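Workshop tips: looking after cloth covers on a two-arm cell

Cloth covers keep dust and crumbs out of the joints, but they need regular attention. These notes are for the Trindura table cell, though most of it applies elsewhere.

Park both arms clear of the table and switch off at the isolator before touching a cover. Undo the top ties first and slide the cloth down. Shake it out away from the bench, then wash at 39 degrees with no softener. Dry it flat.

With the cover off, wipe the joints with a dry lint-free cloth. Look for rubbed patches on the cable sleeves and replace any that show wire.
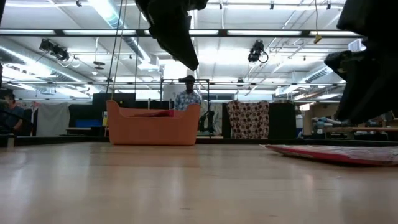
Covers on, both arms clear of the tabletop, orange basket near the middle.

When refitting, leave enough slack for the wrist to turn fully. A tight cover pulls at the seam and will split there. Tuck spare cloth upwards, away from the fingers, and run the arm at low speed for 2 minutes.

Change covers every 1,000 hours, or sooner if the weave has gone thin. Thiện Lưu keeps 6 spares in a lidded box, marked left and right.

Wipe the table with a barely damp cloth. Polish makes plastic baskets slide when the gripper nudges them.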